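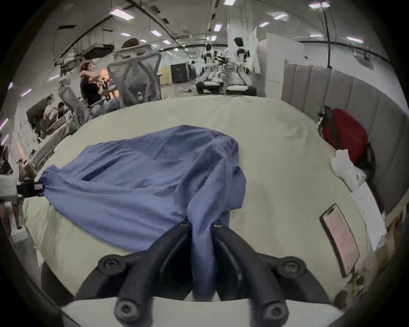 Home | Floor News | Galleries | Lost Property | Contact

Print this page | E-mail this page

The Midholm Floor, Before We Tidy It

February 27, 2019

Every March the people who share the Midholm floor agree to put it in order, and every April they agree it was nice while it lasted. 

Some history for newcomers. We took over the floor from Briltmont with 3469 square feet of concrete, a low ceiling and a lease that uses the word "flexible" 8 times. We have been flexible. We own more chairs than we have places to put them, and we have a bed.

The bed, with laundry

The mattress is big and cream colored, and the gray padded headboard is the most dignified object on the floor. It was meant for resting. It is used for a blue garment in need of folding, a red backpack, a crumpled white bag, a stack of white papers and a tablet left on with a pink page showing. Solange Honorato says a bed is just a table that forgives you. She has also asked that whoever left the papers file them by the end of the month.

Bülent Yaman proposes hooks. He proposed hooks last year too, and they are still in the packet in the Katbridge cabinet, filed under H.

The desks and the long middle

Past the olive green tabletop it's gray mesh, a wooden desk with a laptop open on it, and a good stretch of polished floor that would be a pleasure to walk down if the cables weren't there first. The white power strip has been promised a home along the wall. The warm orange room through the doorway is exempt from the tidy, at the request of Ghazal Arabzadeh, who is the only one of us who puts things back.

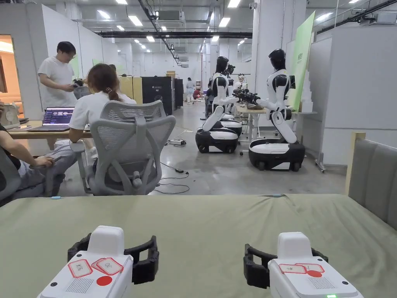 Where should cables go once the floor has been cleared?

Coil each one loosely, tie it, write what it belongs to on a strip of tape, and put it in the top drawer of the Minami unit. Anything still plugged in should run along the wall and stay off the walkway.

What happens next

Clothes come off the bed first and go home with their owners. Unclaimed ones go to the Lost Property shelf, where they'll be kept for 37 days and then given to Nayara Bastos, who knows a place. Papers get a folder or the recycling. Bags go on hooks, if Bülent can find a drill.

Allow around 40 minutes per person, or an entire afternoon if you are the type who stops to read old papers. Bring your own tape. We had tape, and it is presumably under something.

"After" pictures will be added to this page if there is an after.

Back to top | Contact the Midholm floor | Copyright 2019 Midholm Floor Users. All rights reserved.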